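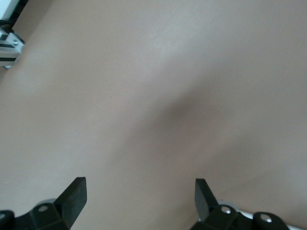 What remains to be settled before the arm is moved to the shared workshop? The grip force, which is still set by hand at the start of each session.

9/8/20. Work resumed on the Zusto build after lunch. Judit Győri refitted both finger pads and tightened the screws in the mounting blocks. The closing routine was then run 12 times, of which two runs stopped early with a motor fault. The cause has not been established. Jirayu Wiriya has asked that the spare motor be ordered from Hegedűs and the cost entered under October. The wiring diagram is to be redrawn before the next session.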